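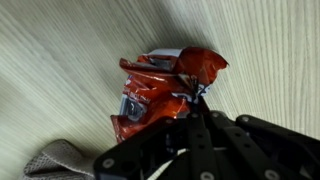
Udero gripper kit, six months in

We bought the Udero in February for table clearing, and I still get a kick out of watching it work. It took most of our equipment budget for the year: 4,000 for the gripper, wrist camera and mounting plate, plus 400 for the Nisbet support plan. The arm was already ours, so price one in if you're starting from nothing!

What sold me was soft trash. Snack bags are miserable things to grip, all slick folds and odd corners, and the two-finger Preltix we had on trial kept letting them slide. The Udero closes on a wrinkled bag and hangs on. I ran 102 pickups in the first week – just because I was having fun – and dropped far fewer than I'd budgeted patience for.

Our usual setup is wrappers in the frosted bowl, cans on the purple tray, on an ordinary break-room table.

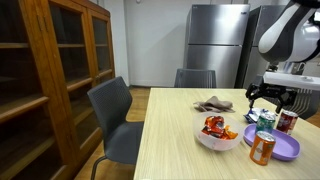 What to budget for

Spare finger pads, first of all. They're 25 a set from Steltwood and we're on our third. Put a day aside for camera calibration too, and buy the longer cable at the start (I didn't, and paid shipping twice). The manual is thin on cable routing, my one real gripe.

Would I buy it again? Yes, and I've already penciled a second one into next year's plan.

Posted 22/08/2021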